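Small Defence Shares: Your Questions, My Answers

Filed under: Investing basics > Defence & aerospace

Print this page | E-mail this page

I get a lot of the same questions in my inbox, mostly from people who have read one of my pieces on Stoltholm or Arruda and want to know how on earth I came to be interested in companies that make hatches and sonar parts. So I've put the usual ones on one page. I'm a private investor, I have no qualifications to advise anybody, and I get things wrong (see further down, where I own up to a big one).

What do you mean by a "small" defence share?

A company you could walk past without knowing it was there. I don't mean the giants that build whole submarines or fighter jets. I mean the outfits two or three steps down the chain, the ones making a valve, a winch or a bit of cable that ends up inside something enormous. Stoltholm is my favourite of the lot. It makes launch and recovery gear for unmanned boats, all of it from one yard at Dovulport, and for years hardly anybody outside the town had heard of it. I bought my first shares when you could read every word the company had ever published in one evening with a pot of tea, and I did!

Why bother with them when the big names are safer?

I like reading accounts that I can understand. With a giant you get hundreds of pages and half a dozen divisions, one of which always seems to be doing something in satellites that I can't follow. With a small supplier there might be one factory and a handful of customers, and if a contract goes well or badly you can see it in the numbers fairly quickly. That cuts both ways, of course. If Stoltholm loses an order, there isn't another division to make up for it, and the shares drop like a brick. I have sat through that more than once and it isn't fun.

How much of your own money is in this stuff?

Less than people think. I keep it to a corner of my savings, and the rest is in very dull funds that I never write about. My first purchase in Stoltholm was 1333 shares, an odd number that came from spending what I had left in the account after fees. I've kept that figure in my records ever since, partly out of fondness.
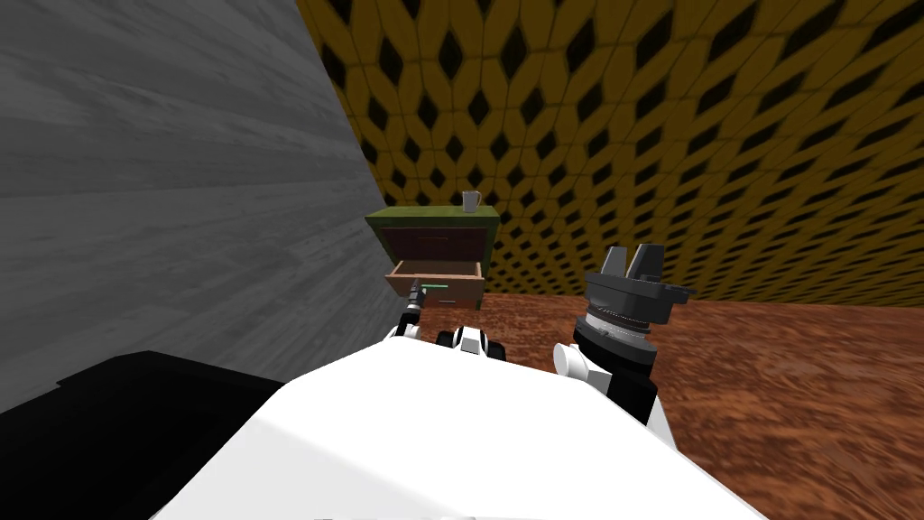

Nightstand with the lower drawer partly open and a white mug on top.

What is an order backlog and why do you go on about it?

It's the pile of work a company has been asked to do but hasn't yet been paid for, or hasn't yet been able to count as sales. Defence work runs on long timetables, so the backlog can tell you more about next year than last year's profit does. I look at the size of it compared with a year's sales. If a firm sells a certain amount a year and has twice that waiting, I feel fairly relaxed. If the backlog is shrinking while the chief executive talks about exciting opportunities, I get twitchy.

Do read the small print, though. Some companies lump in "expected" or "potential" orders with the signed ones, and those are very different animals. There's usually a word like "funded" or "firm" somewhere in the notes, and that's the number I write down. Framework agreements are the sneaky ones – a framework says a customer may buy up to a certain amount, and "may" is doing a lot of the lifting there.

A company I own has announced a big contract and the price fell. Why?

Oh, I know this one well. Usually it's one of two things. Either everybody was expecting it already and had bought beforehand, or the contract was smaller or slower than people had hoped. Arruda put out a cheerful announcement one Wednesday at seven in the morning, a multi-year deal for sonar housings, and by lunchtime the shares were well down. When I sat and read it properly, nearly all the money came in the last stretch of the deal, and Arruda had to buy the tooling up front. Good news for later, a squeeze for now. Always look for when the cash arrives.

What's the difference between a fixed-price and a cost-plus contract?

With a fixed-price contract the supplier agrees a figure and has to live with it. If steel goes up, or the design turns out to be a pig to build, the supplier eats the cost. With cost-plus the customer pays what it costs and adds a fee. Fixed-price can be very profitable for a firm that knows exactly what it's making and has made it before. For something brand new it can be horrible. When a small company takes on a fixed-price job for a product that doesn't exist yet, I want a very good reason to stay in.

How long does it take for a prototype to turn into real orders?

Longer than you'd like. Whatever you first think, add a good few years. There's the trial, then the report on the trial, then a second trial because somebody has changed the requirement, then a budget round, then perhaps a general election. I've watched one of Stoltholm's recovery cradles go through the whole dance, and I had gone grey at the temples by the end of it. The firms that survive are the ones with some boring repair or spares work to pay the wages in between. I always look for the spares line in the accounts and I'm always pleased to find it.

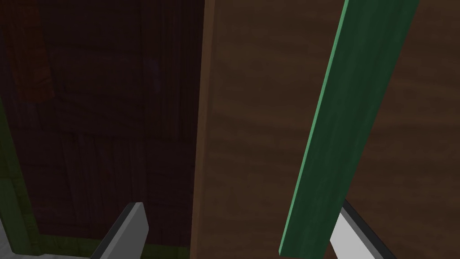 Gripper fingers and a long green bar (computer render).

Do you visit the companies?

When I can. Annual meetings are open to shareholders, and at small companies there are often more biscuits than people. The Stoltholm one is held in February at Dovulport, and yes, it is as windy as you're imagining. At my first there were 6 of us on the shareholders' side of the room, and the directors stayed for well over an hour answering questions. I learned more about crane ratings than I'd ever wanted to know. Do go if you own shares in something small and it's within reach. If you hold through a broker's nominee account you may need a letter to get in, so ask for it a couple of weeks ahead. I left it too late once and spent the morning in a café.

What was your worst mistake?

Floretti. I still wince. Floretti made coatings that were meant to keep weed and barnacles off the hulls of small unmanned craft, and I loved the story. I loved it so much that I didn't pay attention to the fact that it needed to raise fresh money every year. Each time it did, it issued a great heap of new shares at a lower price, and my slice got thinner and thinner. By the time I sold, I had enough left for a decent lunch. The coating was perfectly good, as far as I know! I'd spent all my time reading about barnacles and hardly any on the cash flow statement.

So now, before I buy anything, I look at how many shares there were a few years ago and how many there are today. It takes two minutes. If the number has shot up, I want to know what the money was spent on.

How much do I need to start?

I can't tell you what's right for you, and I'd be wary of anybody who says they can from a web page. For myself, I don't buy less than around £1000 worth of any one share, simply down to dealing costs. Small company shares also have a wide gap between the buying price and the selling price, so you're behind from the moment you press the button. Some days that gap on Arruda is wide enough to make my eyes water. If you'd be upset to see a third of the money vanish on paper in a fortnight, this probably isn't the corner of the market for you, and there's no shame in that at all.

Do you worry about the ethics?

Yes, and I get at least as many e-mails about this as about anything else. I've drawn my own line, which is that I'm comfortable with things like sonar, recovery gear, survey craft and protective kit, and I leave munitions alone. Other people draw it somewhere else, or won't touch the sector in any form, and I respect that. What I'd say is read the segment notes in the annual report before you decide. A company that describes itself as "marine technology" may be selling a fair bit of something you hadn't bargained for.
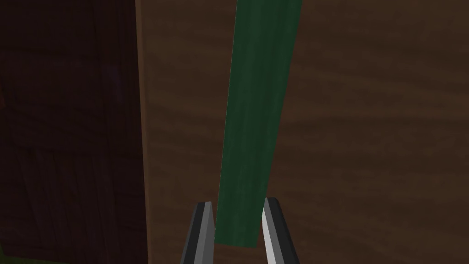

It's also worth checking whether your pension already holds the big defence names through a tracker fund, as lots do. I only found out about mine when I went looking for something else.

Does it matter which country the customer is in?

A great deal. Exporting military equipment needs licences, and a licence can be slow, or refused, or taken away when the politics change. If a small company gets half its sales from one overseas customer, I treat that half as wobbly. Then there's currency. Stoltholm sells abroad and pays its wages in pounds, so a strong pound nibbles at the profit even in a good year. There's normally a table showing sales by region near the back of the report. It never gets a glossy photo, poor thing, but I turn to it quite early on.

Do you give share tips by e-mail?

No, sorry. I'm not allowed to and I wouldn't want to. I'm happy to explain a term or point you to the page of a report where I found something. I read everything that comes in, though I'm slow to reply during results season.

How often do you update this page?

Whenever I've been asked the same thing enough times to feel guilty about it. I'm still working on an answer about warrants and convertible loans, which several of you have asked for, and I'll add it once I've managed to explain it to myself.

Print this page | E-mail this page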